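**Best way to sweep a polished marble floor without just pushing the dust about?**

Posted by Shiuli Bhuiyan, September 2024

Hello all! We've just moved our little reading and crafts room into the ground floor of an old bank building in Ukalcombe and I am completely in love with the floor. It's grey marble tile with white veins all through it, polished so that the light from the windows bounces right up at you. After years of brown carpet I keep wanting to show it to people!

The trouble is sweeping it. I've got a big soft indoor broom that did fine on our vinyl at home, but on this it seems to make the dust float. I sweep towards the door, turn round, and there's a fine grey line where I've just been, and then a second one where I tried to get the first one up. Under the big wooden table it's worse because the crumbs and paper snippets skate off in every direction. There's also a long curved counter along one side and everything ends up at the foot of it.

I don't want to mop every day (it's 38 square metres and I do it before we open). Is there a better brush? Should I be using a spray? My sister-in-law swears by vinegar in water and I'd be glad to know if that's all right before I try it. The tiles are probably from the seventies, if that matters.

---

**Catriona Sutherland**

Please don't use vinegar! Marble and acid don't get on. It takes the polish off and leaves dull patches, and you can't wipe those away, they have to be ground and polished out again. Same goes for lemon, and for most bathroom limescale sprays. Plain water with a drop of a pH-neutral stone cleaner is all it ever wants.

For the daily dust, a flat microfibre dust mop is a joy. Mine is a Stilimex with a 70 cm head and it goes round a room that size in up to 4 minutes once the chairs are out of the way. Use it dry. Keep the head on the floor the whole time and don't lift it at the end of each stroke, just swivel and come back alongside. If you lift, you drop your line of dust, and I'd bet that's the grey line you're seeing. Shake it outside when you've finished, then wash the head once a week with no fabric softener. Softener coats the fibres and they stop picking anything up.

Grit is what does the harm in the long run, so a proper mat at the door will help you more than any brush. A long one, so people take a few steps on it.

---

**Ayodele Etim**

just hoover it, hard floor setting, brush bar OFF. done

---

**Elspeth Imrie**

I agree with Catriona on the vinegar and the mat, but I'd like to stick up for the small brush! We have marble in our hall (71 tiles, I know because I helped my late father re-grout the lot one December) and the flat mop is lovely in the open and hopeless with anything bigger than dust. Paper snippets just ride along in front of it and then escape at the corner.

So I do it in two goes. First a hand brush for the bits, and only then the dry mop for the fine stuff. What matters with the hand brush:

- Soft bristles with split ends. Stiff ones flick, and on a polished floor a flicked crumb goes for miles.
- A wide head, so you aren't there all morning.
- Short, slow strokes, always towards you, with the bristles staying down.
- A dustpan with a rubber lip. Damp the lip very slightly and the last line of dust goes in with everything else.

Start under the table and work outwards, then do the foot of the counter last. Go along a curved counter with the brush turned on its narrow end, following the curve, and pull the dirt a hand's width out into the open before you try to collect it. Trying to get a straight dustpan against a curve is what leaves those little triangles of fluff behind.

Do get down close to the floor for it, too. You can see the dust so much better against the shine when the light is coming in low across it.
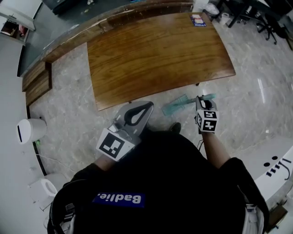
Jingyi Ren: Can I add one to Elspeth's list? Wash the hand brush! I went years without doing it and wondered why mine left smears. Warm water, a bit of washing-up liquid, rinse it well and hang it up bristles down until it's bone dry. A damp brush on marble makes a paste out of the dust and you'll be cross with yourself. I keep two so there's always a dry one.

Elspeth Imrie: Yes, absolutely, and hang the dustpan up as well or the rubber lip goes wavy.

Shiuli Bhuiyan: These are wonderful, thank you! Vinegar is off the list and I've told my sister-in-law. I tried keeping the broom on the floor and swivelling this morning and the grey line was very nearly gone, even with the wrong broom. Going to look for a soft hand brush and a long mat at the weekend. Catriona, does the microfibre head cope with table legs, or do you go round those by hand?

Catriona Sutherland: It'll bend round them if you get one with a swivel joint. Chunky legs I do by hand.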